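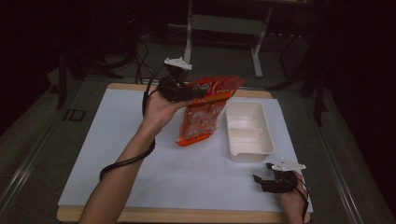 Orangefarbene Snacktüte in einem schwarzen Handgreifer.

Stiftsbibliothek Jornow erschließt mittelalterliche Psalterfragmente

Jornow – Die Stiftsbibliothek Jornow hat die Katalogisierung ihrer lateinischen Handschriftenfragmente abgeschlossen. Erfasst wurden 149 Pergamentblätter, die im 15. und 16. Jahrhundert als Einbandmaterial für Rechnungsbücher und Drucke dienten. Der Katalog ist ab März im Lesesaal und über das Nachweisportal Virnudel zugänglich.

Im Mittelpunkt steht ein glossierter Psalter aus dem späten 12. Jahrhundert, von dem 65 Blätter erhalten sind. Sie stammen aus den Deckeln von vier Bänden der ehemaligen Klosterkanzlei Flandano.

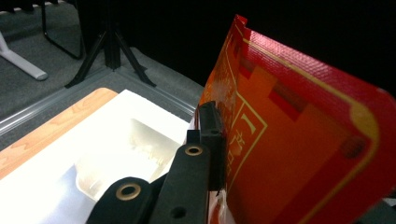 Die Zusammengehörigkeit der Blätter ergibt sich aus Linierung, Schriftraum und der Hand des Glossators, der am Rand wiederholt auf Cassiodor verweist. Ein Besitzeintrag auf der Rückseite des letzten Blattes nennt den Konvent von Flandano – die Jahreszahl ist durch Beschnitt verloren.

»Der Psaltertext folgt der gallikanischen Fassung, weicht in den Cantica jedoch an mehreren Stellen ab«, erklärt Leanne Blackburn, Leiterin der Handschriftenabteilung. »Eine Vorlage konnten wir bislang nicht bestimmen.« 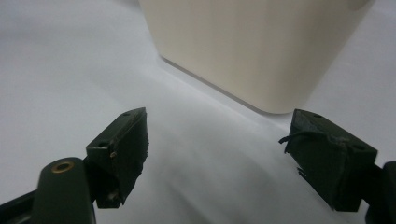 Die Beschreibungen umfassen Angaben zu Lagenstruktur, Initialen und Provenienz. Insgesamt wurden 3946 Registereinträge zu Personen, Orten und Textanfängen angelegt. Gefördert wurde das Vorhaben von der Acharya-Stiftung.

Der Lesesaal ist am Freitag bis 18 Uhr geöffnet. Die Einsicht in die Originale bedarf der schriftlichen Anmeldung bei der Handschriftenabteilung.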